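4. Running the demo on an open day

Read section 3 first if the grippers have been in their cases since the last visit. Batteries need a full night. Not a lunch hour, a night.

4.1 Before the doors open

1. Shelving unit in place, feet locked. Upstairs landing stays clear, people will lean over the railing to watch and that's fine, but no bags up there.
2. Empty the shelves. Pens, badges, somebody's tea, all of it out.
3. One cloth per demo gripper, plus spares in the blue crate. The thick ones. Thin cloths slide out of the jaws and you look daft.
4. Check the marker on top of each gripper. Flat, clean, no curled corners. A thumbprint across the black squares is enough to lose tracking.
5. Start the recorder on the Skesier laptop. Wait for the steady green light. Name the session with the site first, then the date, e.g. Kemeys 2022-08-11.
6. Free space: at least 100 GB. Fewer than that and it stops without telling you.

NOTE: Headsets go on last. They get warm and presenters start fiddling with them.

4.2 The wiping demo

1. Presenter stands to one side of the shelf, not in front. Visitors need a line of sight past your elbow.
2. Squeeze the trigger slowly, pick up the cloth in the middle. Not by a corner.
3. Lay it at the end of the shelf board nearest you. Press down lightly, then wipe away from yourself along the board.
4. Keep the marker facing up and out. If your wrist rolls over the cameras lose it and the laptop beeps.
5. Lift, refold, repeat. Three passes is plenty for one group.

CAUTION: Do not push hard on the board. The jaw tips bend, and a replacment pair from Proltanard takes weeks.

CAUTION: Fingers outside the jaws at all times, yours and visitors'. Children try this first.
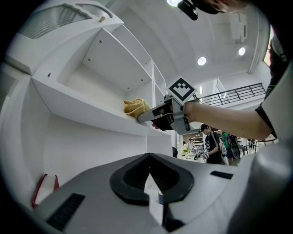
Tegwen Gronow wrote back on the draft of this page that three passes is too many, visitors drift off after the second, and could we please hand the gripper over sooner. Fair. Do two passes if the group is restless. Three if they're asking questions.

4.3 Handing over to a visitor

1. Stop the recorder. Always. Visitor attempts go in a seperate session or the files are useless for training.
2. Wrist strap on. Trigger hand only, other hand behind the back or on the hip.
3. Let them open and close on nothing a few times.
4. Then the cloth. Talk them through the pick, leave the wipe to them.
5. Take it back by the body, not the jaws.

NOTE: No headset for under-12s. Gripper alone is ok with an adult next to them.

NOTE: If several people are trying grippers at once, spread out into the room. Two arm lengths between each. Mabli Wynne has the floor tape.

4.4 Things people ask

How long to teach a robot this? Depends on the job. The Malstead wiping set is around 3,000 recorded passes, and it still misses the back corners. Say so, people like hearing it.

Why hold it by hand? Quicker to record, and no robot arm to ship about.

Are we being filmed? Yes, when the recorder is on. Point at the sign by the door. Anyone who doesn't want to be in it stands on the landing side.

4.5 If it goes wrong

Laptop beeps once: marker lost. Tilt the gripper back up, carry on.
Laptop beeps non stop: clock sync gone. Stop, unplug both, plug gripper in first, then headset.
Jaws stick half open: don't force. Trigger fully out, count to five, try again. Still stuck, swap to the spare and label the bad one.
Error 81: card full. See step 6, which you skipped.

4.6 Packing up

1. Recorder off, wait for the copy to finish. Then lids down.
2. Grippers in foam, jaws closed.
3. Cloths in the wash bag.
4. Text Hefin Howells the session names. He can't find them otherwise.

Spare keys for the cases: Eluned Kneath, front desk.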